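Part 2: Covering the Saveck box

Okay, you've got your box picked out and the table cleared enough to work on, so now we get to the fun part! I'm going to walk you through it the way I do it at home, which is a little messy (you've been warned).

1. Cover the box with plain white paper and smooth it down with the side of your hand. A few creases near the edges are fine, mine always has them.

2. Grab a black marker and fill the top with short up-and-down strokes. Go fast and keep them wavy, kind of like grass. I give this 15 minutes and put music on.

Note: Put scrap paper under the box before you start. Markers love to run off the edge and onto a wooden tabletop, ask me how I know.

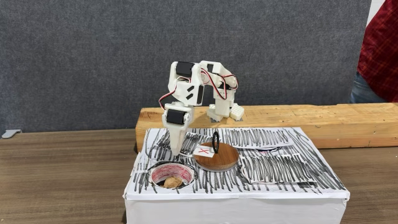
3. Mark a circle near the front-left corner of the top and cut it out slowly. Small snips!

Caution: If you're using a craft knife, cut away from your other hand, and don't let kids do this step.

4. Color a strip of paper with red and pink marker. Streaky is good, I like it much better than a solid red. Curl the strip and slide it into the hole so the color faces in, then tape it from behind.

5. Go over the rim with a thin dark line so the opening stands out from all that scribbling.

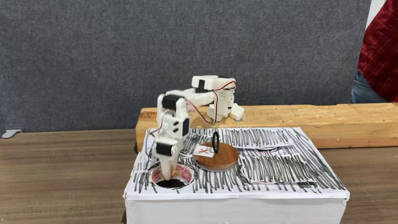 If your lining keeps springing up, take it out, roll it tightly around a marker for a minute and try again. My friend Karthik Navaratnam uses 2 strips with a bit of overlap, and his stays put better than mine does, so go with that if you have the paper to spare.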